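Gear plate cell, Jidville: photographs to go with the fault report

Page added 29/09/2023

The Jidville cell has two arms working over a cloth-covered work area. The task is gear seating: pick up a small gear, bring it over the metal plate, lower it on to the pin, let go, retract. It is the first station of the Montes assembly programme and the one with the most hours on it. In September it developed a fault which we first put down to poor calibration, and which had a second fault sitting behind it. The written report covers the logs and the parts list. This page is for people who know the report and want to see the equipment, or who are running a similar cell and would like to avoid the same fortnight.

The short version is as follows. Over 438 attempts, 324 ended with the gear seated. The rest were either stopped by the operator or ended with the gear off the pin. During the same period we logged 2 protective stops that could not be explained by contact. Those stops are the safety matter. The poor seating rate is only an annoyance.

Layout. The gears are small and the pin is short, so there is little height in which to correct an error. Each approach is made from above. If the gear arrives off centre, its lower face catches the top of the pin and the gear tips, and once it has tipped, pressing harder makes matters worse. The Clurkora controller sees this as a rise in force along the vertical axis and is supposed to back off and retry.
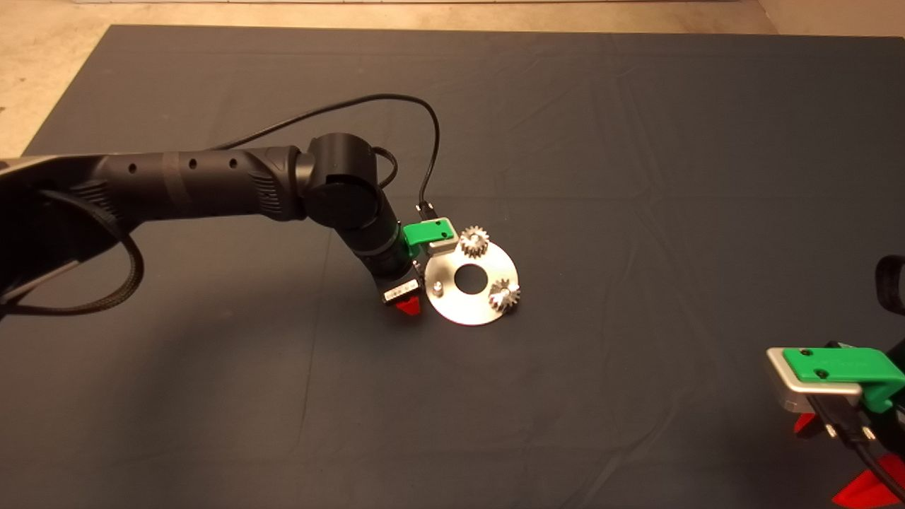 Gripper beside the plate, two gears on the metal. Note the cable loop above the wrist joint.

The cable is where the trouble started. It has to be long enough to let the wrist turn through its whole range, and the spare length has to go somewhere. We had set the loop by eye on the day the arm was fitted and had not looked at it again. With the wrist near the middle of its travel the loop is harmless. Towards one end of travel it tightens and pulls on the connector, and the pull is enough to interrupt the signal for a few control cycles at a time.

An interruption of that length does not raise an error. The controller holds the last good reading and carries on. If the last good reading said "no contact", the arm continues down on to the pin believing it is in free air, and by the time fresh readings arrive the gear has already tipped. In the log this looks exactly like a badly calibrated approach: a smooth descent, a sudden step in force, a back-off. We recalibrated 2 times before anyone plotted the age of each reading next to its value. The gaps were plain once they were on paper, and all of them fell in the same part of the wrist's range.

Cable handling on the other arm was no better. We checked it while the covers were off and found the same habit: slack left wherever it fell, with nothing to stop a loop drifting across the work. A loop lying on the cloth can be dragged by the arm that owns it or caught by the arm opposite. We found no sign that it had been caught, but there was nothing in the layout to prevent it, and the risk assessment had assumed there was.
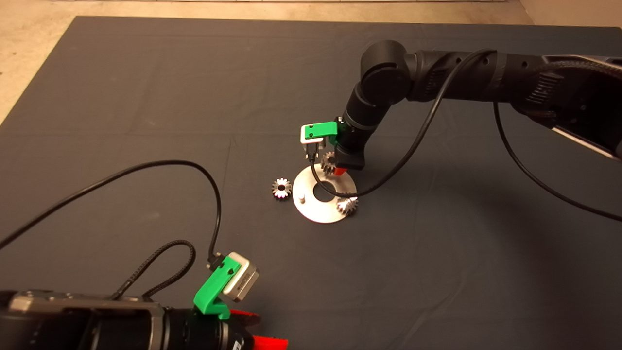
So the working rule is now that slack is taken up at the shoulder end, where the movement is small, and the length left at the wrist is measured with the joint at both ends of its travel before the cell is released. The measurement goes on the setup sheet. A cell with no figure on the sheet is not run with both arms powered.

The second fault was in the software. When a reading is older than the allowed limit the controller should treat it as missing and bring the arm to a halt. The limit existed in the Clurkora configuration, and it was set. It was also applied only during free moves. The insertion step loads its own parameter block, that block had no age limit in it, and an absent limit was read as no limit. In other words the check was off during the one part of the cycle in which the gripper is pressing on something.

This also accounts for the unexplained stops. Both occurred just after the insertion step handed control back to the free-move block. The age limit came back into force, found a stale reading and stopped the arm, as it should have. The operator saw an arm halt in mid-air for no visible cause, cleared the stop and resumed. Clearing it was permitted under the procedure as written. The procedure has been changed: a stop with no contact recorded now needs the log read before reset.

What we changed, in order:

Cable length at the wrist set with the joint at each end of travel, and recorded.
Strain relief fitted behind the connector, so that a pull is taken by the clip and the plug is left alone.
Age limit added to the insertion block. The controller now refuses to load any block that lacks one.
Downward force limit for insertion lowered. Seating takes a little longer.
Reset procedure amended as above.

We also widened the clear area round the cell. The old boundary had been drawn from the reach of the arms over the plate, with the grippers pointing down. During recovery moves the wrist is carried well away from that position, and the arm can swing out over floor that the drawing treated as free. Chairs, trailing leads and spare aluminium section all tend to collect there. None of this played a part in the fault, but the review asked what an arm could reach after a bad reading, and the answer was more than the drawing showed. The boundary is now taken from the full reach of each arm in any posture.

Grip pads were looked at as well, as a gear slipping in the fingers would give a similar force trace. We could not tie any of the failed attempts to slip. Pads are now checked for wear at the start of each session all the same, and a pad that sheds material is replaced.

The revised setup has been sent to the Kultness cell, which uses the same parameter blocks. Anyone else with a copy should look for the age limit in every block and not trust the one at the top of the file. The amended files are kept with the report. Comments on this page are open until the next revision of the report is issued.
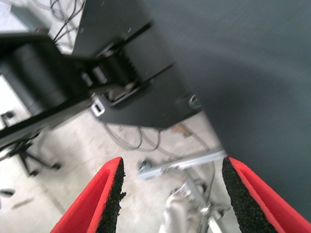

Kultness replied that their insertion block had the same gap, and that they had not seen a stop from it, which they put down to a shorter wrist range in their task. They asked whether refusing to load a block was wise in the middle of a job, as the arm could be left holding a part with no valid parameters. Their preference was to check every block at start-up and to refuse the whole job if one was incomplete.

We agree with that and will move the check. Until it has been moved, a refused block leaves the arm halted with the gripper closed, and the operator should support the part by hand only after the arm has been isolated. The start-up check will go out with the next revision, together with the plots of reading age against wrist angle that Kultness also asked for.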